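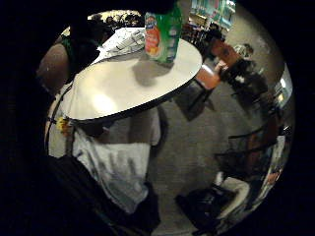 A reader from Granddale writes that she cannot understand why we recommend to move the package before every recording. For her it is lost time, and she asks if it is not better to make the same grasp many times until it is perfect.

We had the same opinion until March. At that time all our recordings with the hand-held gripper began from one place on the table, marked with a piece of tape. The model trained on them in the Rollholm workshop grasped the package in 50 percent of the trials when we placed it freely. Then we recorded everything again, with the same person and the same number of recordings, but the package was moved and turned a little before each one. The result was 70 percent. It is a small test with one kind of package, so please do not expect the same value at your table.

Tips for recording at a table

Put the package where a guest would put it, also near the far edge. A place which is only comfortable for your arm teaches the robot only this place.

Turn the package between the recordings. The printed side can look to the left, to you, or away from you.

Let it stand upright in some recordings and lean in others, and write down which is which.

Look for the reflection of the lamps. On a white tabletop you get a bright spot very easily. We do not cover it, but we avoid that it is in the same position for the whole session.

Keep the gripper open for 2 seconds before you approach. If you begin to move at once, the start of the recording is difficult to find later.

Wipe the lens with a dry cotton cloth, never with kitchen paper.
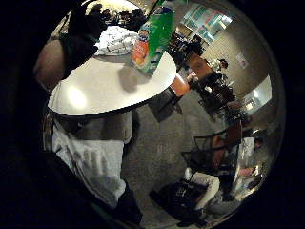 Reading time for this part: 2 minutes

Papers, bags and people in the background

Many readers want to clear the room first. For the method which we use (in our notes it is called the Unnithan order, after the notebook where we wrote it) this is not necessary. Crumpled things behind the green package can stay on the white table, and people can sit on the chairs and talk. A robot in a real kitchen will also meet these things.

What should not happen is that a thing is always there. When the same bundle lies behind the package in every recording, the model can begin to use it as a sign for where to go. Move it from time to time, or take it away for half of the session.

Bags on the floor are a different matter. They do not disturb the model, but you walk backwards more often than you think, so push them under a chair.

Storing the tools

Hang the gripper with the fingers closed. The soft pads keep their form longer in this way. Wash the pads in lukewarm water with one drop of dish soap and let them dry on a towel overnight. We bought our spare pads from Dudby, and the second set fits better than the first, but you must cut the corners with small scissors.

Last change to this page: November 28, 2020. The tip about the lens was corrected.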